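Reading the Wakard advisory line by line

September 4, 2023

Share this post: 7 shares | Print | E-mail

The travel advisory for Wakard district was rewritten in July, and most of the coverage I have seen reduces it to "Wakard is open again." The text is more limited than that. I have driven the road from Sultoven to the Rebane border post twice and I intend to do it again, so I went through the old and new versions side by side. What follows covers the wording only. I have no information on the security situation beyond what is published.

The old version treated the district as a single area. All travel was discouraged, with an exception for work that could not be postponed. The new version splits the district in 2. The northern part, which includes Sultoven and the paved road as far as the river bridge, now carries the same wording as the rest of the country: take normal care, avoid driving at night. The southern part, from the bridge to the border, keeps the old wording without change.

This matters for insurance. My policy excludes any claim arising in an area where travel is discouraged at the time of departure. The phrase used is "at the time of departure," and it refers to departure from home. If the wording is raised while I am already in the country, I am still covered, but I have to leave the area when told to do so. If I cross the bridge on the paved road today, I am outside the policy from the far end of the bridge onward. The road is the same road and the surface is the same surface. Check your own policy, as the exclusion is drafted differently from one insurer to the next.

The border post is a separate question. Rebane is listed as open to foreign passport holders for 7 hours a day, but the advisory says nothing about the post itself. It only covers the road leading up to it. A reader could take the opening hours as a sign that the crossing is recommended. The two notices come from different offices and neither one refers to the other.

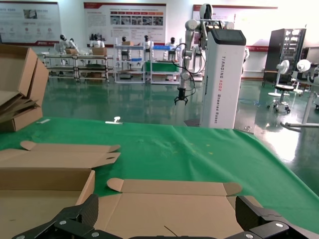 Cardboard box, partly folded, on a green cloth.

Kolberg, the tour company I used on my first trip, has put Wakard back on its schedule. Its page says the route "follows current government advice." I wrote to ask which side of the bridge the second overnight stop is on. The reply said the stop is in the north and that the border section has been replaced with a return to Sultoven by the same road. That is consistent with the advisory. The map on the page still shows the old loop through Rebane, and I have asked them to correct it.

Escorts are the part I find least clear. The advisory states that visitors in the park area north of the bridge "should be accompanied by an armed ranger." The park's own rules say that vehicles "must" be accompanied, and only outside the main gate. Inside the gate, a guide is enough. So there are 2 standards for the same ground, one advised and one required, and they do not line up. My reading is that the stricter one should be followed in each place: ranger outside the gate because the park requires it, ranger inside the gate because the advisory asks for it. The cost of the second is low compared with the rest of the trip.

There is also the matter of registration. Travelers are asked to register their route before entering the district. The form takes a start date, an end date and up to 4 overnight locations. It does not take a vehicle plate or the name of the driver – both of which I would expect to be useful if a car is late. I put them in the comments box. The form accepted the entry, but I do not know if anyone reads that box.

The next review of the advisory has no date attached. The old version stayed up well past its stated review date, so I would not plan around one in any case. I check the page the evening before I leave home and save a copy with the time on it, for the insurer. The saved copy should show the full address of the page.

If you have crossed at Rebane since the change, I would like to know if the checkpoint at the bridge is staffed in both directions.

2 comments | Print | E-mail

Contact | Copyright, all posts | Back to top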